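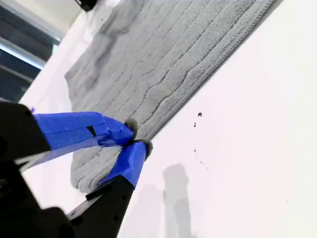

Csenge Barta asked last year whether a bad demonstration is better than no demonstration. My answer in the lecture was "sometimes", and I would like to explain it more carefully in these notes.

Week 6 handout: Teaching a towel task by remote control

When we teach by teleoperation, the operator moves a leader arm and the follower copies it. The program records joint angles and camera views 30 times per second. Cloth is a difficult material for this, as its shape changes with every touch.

1. Choose the grasp before you move. A corner or a hem is easier to learn from than the middle of the cloth. With two arms, decide which one goes first and keep the same order in all episodes.

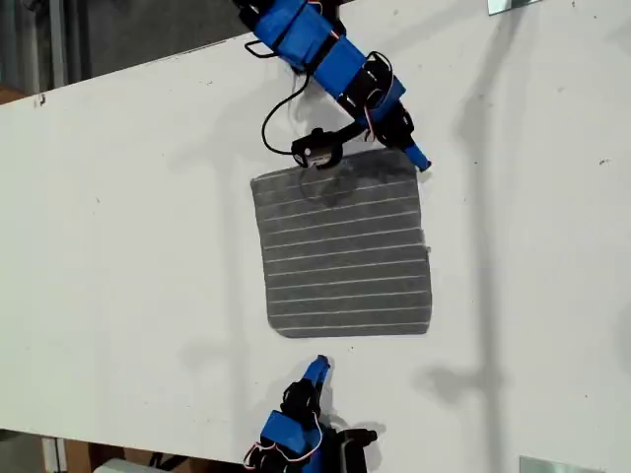

2. Move slowly, but do not stop. Long pauses teach the robot to pause. If you miss the edge, open the fingers, go back a little and try again.
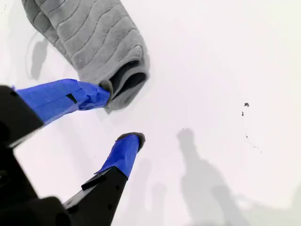
Such a correction is worth keeping in the data, if it is short. Delete only the episodes where you lost the cloth completely. Each pair should bring 100 episodes to the lab in May, saved in the Waso folder.

3. Label the colour of the cloth and the behaviour you intended, for example "fold" or "lift".
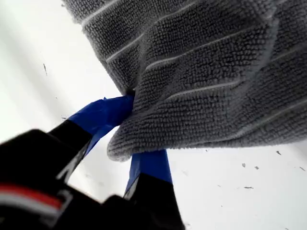
Fig. 4. Towel held between two taped fingers.

Please read the Movamex safety sheet before your turn.

Last updated: May
Contact: Bhavana Thevar, Flillus teaching lab | Back to top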